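Freitag, Labor, abends

Greifervergleich, zweiter Durchgang. Heute früh noch einmal die Nullpunkte beider Kameras geprüft, weil die seitliche nach dem Umbau am Dienstgewinde etwas nachgegeben hatte. Abweichung nach dem Nachziehen unter der Auflösung der Kalibrierplatte, also weiter ohne neue Handauge-Kalibrierung. Controller ist unverändert der Skitbridge, Firmwarestand wie zuletzt. Der Druda bleibt bis auf weiteres im Schrank, die Latenz beim Umschalten der Regelart war mir zu unruhig.

Zu vergleichen sind zwei Fingersätze am selben Grundkörper: der schmale von Bovulik und der breitere von Quansah. Gleiche Trajektorien, gleiche Kraftgrenze, gleiche Objekte auf dem Tisch. Adesuwa Yusuf hat die Reihenfolge der Griffe ausgelost, damit ich nicht unbewusst mit den leichten Teilen anfange. Pro Fingersatz 64 Griffversuche, abgebrochen wird nur bei Kollision oder Überstrom.

Spielzeug aus der Küchenkiste als Griffobjekte: Ketchupflasche auf dem Teller, Banane, Erdbeere, Sieb, dazu der mintgrüne Becher oder Topf (in der Liste steht beides, muss vereinheitlicht werden). Die Anfahrt auf das Sieb ist die kritische, der Greifer kommt dabei sehr nah an die Tischkante.

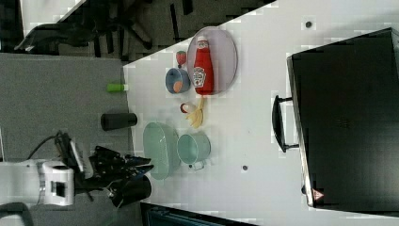 Warum nicht einfach die Kraftgrenze erhöhen, wenn der schmale Satz am Siebrand rutscht?
Weil der Rand dann nachgibt und die Finger über die Kante springen. Mit 22 N hält der Griff, darüber verformt sich das Teil schneller, als der Regler nachführt. Der Fehler liegt in der Kontaktfläche, die Kraft reicht aus.

Bovulik, schmal: 2 Abbrüche, beide wegen Überstrom beim Schließen. Banane unproblematisch, wenn quer zur Krümmung gegriffen wird. Längs dreht sie sich heraus. Die Erdbeere geht gut, solange die Tiefenschätzung stimmt. Bei der Flasche stört der Teller: Die Fingerspitzen setzen auf dem Rand auf, bevor sie den Körper umfassen. Anfahrhöhe daraufhin im Skript angehoben und die Serie von vorn begonnen, die alten Werte verworfen. Das kostet eine Stunde, aber gemischte Parameter in einer Tabelle sind wertlos.

Quansah, breit: kein Abbruch. Flasche deutlich ruhiger, auch bei schräger Anfahrt. Dafür bei der Erdbeere zweimal die Tischplatte berührt, die Fingerbreite passt nicht in die Kollisionshülle, die noch vom schmalen Satz stammt. Hülle am Nachmittag neu erzeugt. Adesuwa meint, man solle die Hüllen gleich aus dem CAD-Modell ableiten. Sie hat vermutlich recht, die Modelle liegen aber nur als Netz vor und sind an den Gelenken offen.

Für die Umbaupause den Arm rechts neben dem schwarzen Sockelblock geparkt und die Ansicht von oben mitgeschrieben. Der Schatten links vom Gelenk fällt auf die Tischfläche und könnte die Segmentierung stören. Auch der Reflex mitten im Sieb ist heikel — der Tiefenkanal liefert an solchen Stellen gern Löcher. Polfilter bestellen oder die Leuchte versetzen, Letzteres ist billiger.

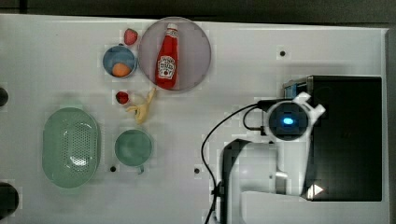 Offene Punkte für die nächste Serie

Leuchte versetzen, danach Weißabgleich beider Kameras neu setzen und fixieren.

Überstromschwelle beim Bovulik-Satz prüfen. 91 Prozent des Nennstroms sind als Grenze eingetragen, ich weiß nicht mehr, von wem und mit welcher Begründung. Im Änderungsprotokoll fehlt der Eintrag.

Kabelschlaufe am Handgelenk kürzer führen. Bei großer Drehung der letzten Achse liegt sonst Zug am Stecker.

Objektliste bereinigen: Becher oder Topf, ein Name.

Auswertung nach Objekten getrennt, kein Gesamtwert. Adesuwa übernimmt die Flasche und die Banane, ich den Rest. Der Quansah-Satz bleibt über Nacht montiert.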